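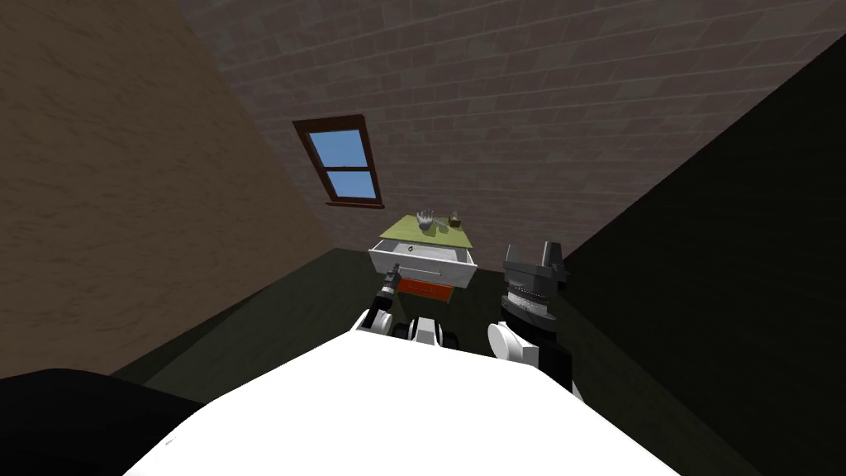

Chapter 3
Planning and Setting Wall Tile

What You Will Learn

When you finish this chapter you should be able to choose a layout pattern for a wall, find the starting point for the first course, work out how much tile to order, and mix and spread thinset mortar. Grouting and sealing are covered in Chapter 4. Floors have their own problems, mostly to do with movement and load, and are left until later in the book.

Key Terms

Course: one horizontal row of tile.
Joint: the gap between two tiles, later filled with grout.
Running bond: a pattern in which each course is shifted sideways from the one below it.
Stack bond: a pattern in which all joints line up, both up and down and side to side.
Lippage: a difference in height between the edges of neighboring tiles.
Ledger: a straight board fastened to the wall to hold up the first full course while the mortar sets.

3.1 A Job in Porkora

Olesia Palamarchuk had been setting tile for six years when she took on the kitchen and back hall of a house in Porkora. The owner had already bought the tile, 200 pieces of it, and wanted the work done in December before family arrived. Palamarchuk spent the first morning without opening a box. She put a level on every wall, marked the high and low spots in pencil, and found that the floor dropped half an inch from one end of the long wall to the other.

If she had started from the floor, every course would have followed that slope. The error would have been easy to see at the ceiling, where the top row would have tapered from a full tile to a narrow one. She screwed a ledger to the wall instead, dead level, one tile height above the lowest point of the floor and a little less than that to allow for the joint. The bottom row was cut to fit after the rest of the wall had set.

We will come back to this job several times. The wall was not difficult, but it had most of the ordinary faults you will meet in older houses — a sloping floor, a corner out of plumb, and a patch of plaster that sounded hollow when tapped.

3.2 Choosing a Pattern

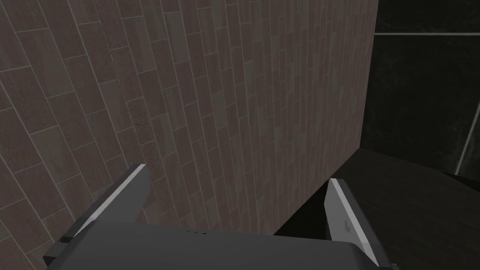

The pattern affects how much tile you cut, how much you waste, and how forgiving the finished wall will be. Stack bond shows every mistake, as a joint that drifts by the width of a pencil line will be visible from across the room. Running bond breaks up the vertical lines, so small differences in tile size are harder to notice. In the brownish gray wall shown in this section, the short joints are offset from row to row, and the eye follows the long pale grout lines instead. Those long lines are the ones you must keep straight. Check them with a level every third course and correct small errors right away.

The size of the offset matters too. Half a tile is the traditional choice and works well with small, flat tile. Long tiles often have a slight bow, with the middle higher than the ends. When these are set at half offset, the high middle of one tile sits beside the low ends of the next and you get lippage. Use an offset of one third for long tile unless the maker's instructions say otherwise.

3.3 Estimating Quantity

Measure the width and height of each wall in inches, multiply, and divide by 144 to get square feet. Subtract windows and doors. Do not subtract outlets. Then add an allowance for cuts and breakage: 10 percent for stack or running bond, 15 percent for diagonal work.

Manolis Moschos, who ran the Semeniuk supply yard for many years, told his customers to buy the allowance on the same day as the rest. Tile is fired in batches, and the color can shift from one batch to the next. Look for the lot number on the end of each box and make sure they match. Even within one lot there will be slight variation, so open several boxes and mix the tiles as you set them.

Before You Go On

1. Measure one wall in your shop or classroom and find its area in square feet.
2. Lay out ten tiles on a bench in running bond, first at half offset and then at one third. Place a straightedge across them and note any gaps.
3. Find the lowest point of the floor along your wall and mark where the top of a ledger would go.

Keep your measurements. You will need them for the mortar calculations in Section 3.4.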